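Closing the Cut: Our Suturing Project

For our spring project, Matilde Loureiro and I picked wound closure, and we loved it from the first week! We wanted to learn how interrupted stitches are tied, one knot at a time, and what makes a row of them look even. We started reading in March and filled 38 pages of notes before we wrote a word of this.
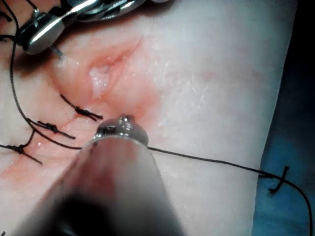
Page last changed: 6/30/18

Three black knots are tied along the lower part of the cut, and the stretch above them is still open. We were thrilled by how short the ends are trimmed! The edges of the open part are a little raised, with redness around them, so it's easy to tell which part still needs closing.

What we learned about spacing: each stitch should take the same bite on both sides, and the pull should bring the edges together without bunching them. Matilde drew this out on graph paper (her drawings are in the Stundwood binder) and it finally clicked for me.
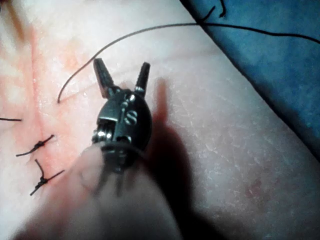
Laurinda Frade

The jaws of the instrument have fine ridges on the inside, and I could talk about those ridges all day. Thread is thin and slippery, so grip matters a lot. Look at the long dark strand curving over the top, too. Keeping track of the free end is half the work of tying a knot!

Next we want to compare these stitches with a running suture.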